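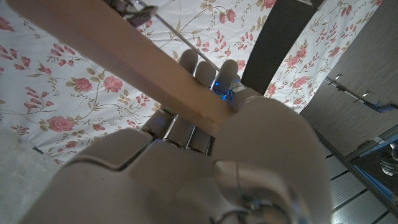 What grip force limit should the hand be set to for a task with a long, thin object?
Set it to 400 in the hand config and leave the thumb at the same value as the fingers. The default of 2000 is for the pick-and-place unit and will stall the finger motors on anything that doesn't give.

Ticket 773
Project: Cimow (student build, fall term)
Opened by: Grilska team
Assigned to: Vesela Mladenović
Priority: normal
Status: open, waiting on team

Summary
Hand drops out of grip mode partway through the wrist rotation. Fingers go limp, object falls. Arm keeps moving as if nothing happened.

Original report
We are on the long object task from the October sheet. The hand closes fine and holds fine if the arm stays still. When the wrist turns past a certain point the fingers let go. No error on the laptop screen. It happens with the force limit at 2000 and also at 1500. We tried a different stick and got the same thing. We also swapped the battery for the wall supply, no change. Restarting the hand controller fixes it until the next rotation.

Our demo is on Tuesday so we would like to know if we should change hands with the Obradović team, who have finished theirs.

Log

Entry 1, Vesela
Please don't swap hands yet. The calibration files are tied to the hand and you would both have to redo them. Send me the controller log from a run where it drops, and the exact wrist angle if you have it. Also tell me which branch you are on.

Entry 2, Grilska team
Log attached. Branch is main, pulled this morning. Wrist angle at the drop was 36 degrees on the first run. On the later ones it was a bit more, we did not write those down.

Entry 3, Vesela
The log shows two separate things.

First, the index finger motor reports overcurrent a few seconds after closing. That is the force limit. Change it to 400 as in the answer at the top of this ticket and save before you restart, otherwise it reads the old value.

Second, there is a gap in the messages from the hand right when the wrist turns. Overcurrent doesn't cause a gap. The hand controller is losing its connection for a moment and when it comes back it starts in idle, so the fingers relax. The arm has no idea and carries on with its program.

Check the data cable where it comes through the wrist. Power everything off first. Turn the wrist by hand through the full range and watch whether the cable gets pulled.

Entry 4, Grilska team
Force limit changed. Overcurrent message is gone. Still drops when it turns.

Cable looked OK to us. It has a zip tie on it near the wrist and it does get tight at one end of the turn, but it doesn't come out.

Entry 5, Vesela
It doesn't have to come out. Tight is enough on that connector. Cut the zip tie, pull some slack back from the forearm side and put a new tie on farther up. You want a small loop left over when the wrist is at the far end of its turn, both directions.

While you are in there, push the connector in again until it clicks. Don't glue it. A team did that last year and the board had to be replaced.

Entry 6, Grilska team
Done. Ten rotations, no drops. Then we ran it at full speed and got one drop, at the very end. Log attached.

Entry 7, Vesela
Looked at it. Same kind of gap, much shorter. The timeout in your config is set very low, so even one late message counts as a lost connection. Somebody copied that value from the Restovico example, and that one runs on a different controller. Delete the line and let it use the default.

Also please add a check in your arm program: if the hand state is idle and you expected grip, stop the arm. You should have this anyway – it is on the safety list for the demo and the judges ask about it.

Entry 8, Grilska team
Timeout line deleted. Where does the check go, in the main loop or in the motion callback?

Entry 9, Vesela
Main loop. The callback only runs when a move finishes, and by then the object is already on the floor. Read the hand state once per cycle and call stop if it is wrong. Test it by unplugging the hand during a slow move with nothing in the fingers.

Send me one log at full speed and one from the unplug test. If both are clean I'll close this.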